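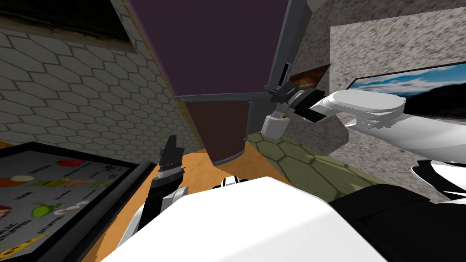

Subject: Re: [brine-l] Soft pickles again, and what is a Fernitska anyway
Time: 6:40 am

Morning, all. I see the soft pickle thread rose from its grave overnight. I searched the archive before writing this, as the welcome message begs us to do, and found 492 messages with "mushy" in the subject line. I read more of them than I'd admit to my family. Most say grape leaves, a good many say no, oak leaves, and then there's a long stretch about somebody's septic tank.

I'll take the points in the order they bother me.

First, the cucumbers. Fernitska is a seed name. I bought a packet from the rack at the feed store in Joseph, and the envelope promised "small, firm, blistered fruit," which sounded like something to see a doctor about. They are small and firm if you pick them in the morning and keep picking. Skip a day and you have a yellow zeppelin with seeds like guitar picks. I skipped a day in July. I skipped several. The zeppelins went into relish, where nobody can check.

So if you're growing Fernitska and getting hollow centers, my guess is you are picking late or watering in fits. Mine went hollow in the dry spell and filled out again once I put the hose on a timer. The plants near the fence stayed sulky all season and I have no theory for that. They might just dislike the fence.

Second, the blossom end. Cut it off. A thin slice, the end opposite the stem. I resisted this for years on the grounds that my grandmother never did it, and then I remembered that my grandmother's pickles were soft and we all ate them out of fear.

Third, salt. I use Condell coarse because the grocery here stocks it next to the charcoal for some reason. It doesn't cloud the brine. I weigh it. The people who go by the cup are welcome to go by the cup, but a cup of coarse and a cup of fine are different amounts of salt, and every August we get a fresh round of messages from someone who has just found this out in a crock the size of a toddler. For whole cucumbers I go with 5 percent by weight, which is saltier than some of you like. Soak them in water before serving if it makes you pucker.

Fourth, temperature. My pantry faces west and has the climate of a parked car. For the first few years I blamed the seeds, the salt, the water and the moon before I hung a thermometer in there. The crock now lives on the floor of the hall closet with the vacuum cleaner. Guests hang up their coats and come out looking thoughtful.
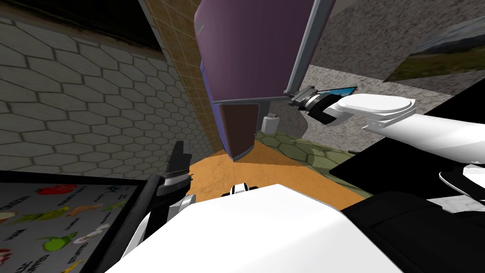 Someone wrote, at an hour when decent people are asleep:

> I bought the big Zedivar crock with the water channel after all the
> praise on here. The lid sits crooked and the channel dries out
> overnight. By the end of the week I had white film on top and the
> pickles underneath were soft at one end. I threw out the whole batch.
> Is it the crock or is it me? Also the weights that came with it don't
> fit past the neck unless you tilt them, and once they're in I can't
> get them back out. My husband says to use a bucket.

Your husband may be on to something, though I wouldn't tell him.

It's probably both you and the crock. The Zedivar lid is a known trial. Mine rocked too until I turned it a quarter of the way around and it dropped into place as if it had been waiting to be asked. Try that before you write to the company. I did write to the company, in February, and received a coupon for a second crock.

A channel that dries out overnight is another matter. If the outside of the crock feels damp in the morning, you have a crack in the glaze, and no amount of turning will help. If the outside is dry, look at where it's sitting. Mine was parked over a heating vent one fall and drank like a horse.

White film by itself is most likely yeast. Skim it, wipe the rim, carry on. Fuzz in colors is a different conversation and you were right to pitch it. Soft at one end only, I'd bet on the blossom end. See above, and see my grandmother.

As for the weights: tilt, lower with two fingers, swear. To get them out, ladle off brine until you can reach underneath. I gave up and went to a zip bag filled with brine — brine, please, so that a leak doesn't thin out the crock. It isn't pretty. Neither are the pickles at that stage. 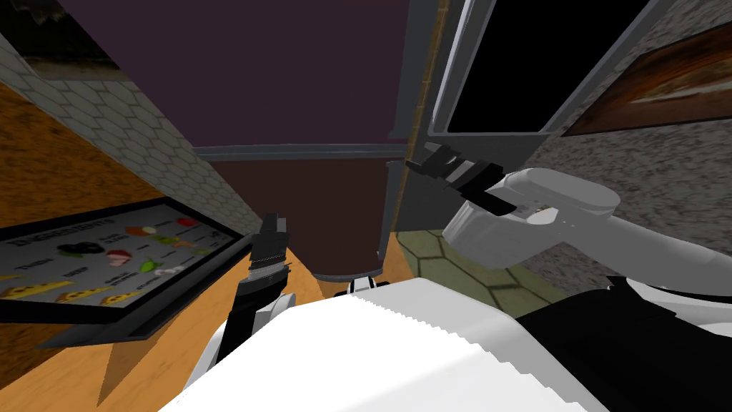
Kitchen, with the tall maroon cabinet.

On the bucket: food grade only, and one that has never held anything else you'd mind tasting. I know a bucket that did 100 quarts of kraut over its working life and still smells of it from across the yard. You can't sneak up on anyone with that bucket.

Last thing. Whoever asked how long to wait, I pull the first one at 5 days and it's always too soon. I eat it standing over the sink and tell myself it's quality control. They get good in the third week and by then the top layer has mysteriously gone down.

If anyone near Joseph wants Fernitska seed, I saved a jarful from the zeppelins. I can't swear they didn't cross with the neighbor's lemon cucumbers, so you may get something round. Write to me off list. And please trim your replies, as the digest people are getting the septic tank all over again.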